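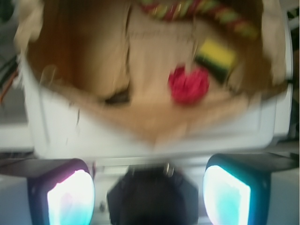

Issue 30, page 2

## About the Irnis Society

The Irnis Society is a reading society for the historical novel and its authors. It was formed in the town of Viltodgate by members of a library reading group who wished to keep older popular fiction in circulation, and it now has 309 members. Membership is open to any person, whether a scholar, a collector or someone who has just finished a first novel and would like to talk about it.

The Society is an incorporated association and does not operate for profit. Its income comes from subscriptions, the sale of its journal and a small amount of secondhand bookselling. It holds no stock of new titles and does not act as an agent for authors or publishers.

### Our work

The journal, *Lindari*, appears 4 times a year. It carries essays, reviews, members' letters and notes on matters such as binding variants, dust jacket artists and the serial publication of novels in women's magazines. Contributions are read by two members of the editorial panel, and authors are told of the decision in writing. The Society does not publish fiction, although it has on occasion printed a lost chapter or an early draft with the consent of the estate concerned.

Meetings are held at the Peng Rooms, Viltodgate, at 7.30 pm. Each meeting is given to a single book or to a talk with questions afterwards. Members who live too far away to attend may ask for the discussion notes, which are posted with the next issue of the journal.

The annual study day takes place in October. The programme usually includes a morning of papers, a shared lunch and an afternoon walk to places connected with a chosen novel. Visitors are welcome on payment of the day fee.

### The lending collection

The Society lends books to members by post within Australia. The collection is strongest in novels of the Regency and the English Civil War – colonial settings are less well covered, and donations in that area would be valued. Loans are for about 30 days and may be renewed once. Signed copies and first editions are kept for reference only and may be consulted by appointment.

Enquiries about membership, back issues or the catalogue should be addressed to the Secretary, Irnis Society, Peng Rooms, Viltodgate.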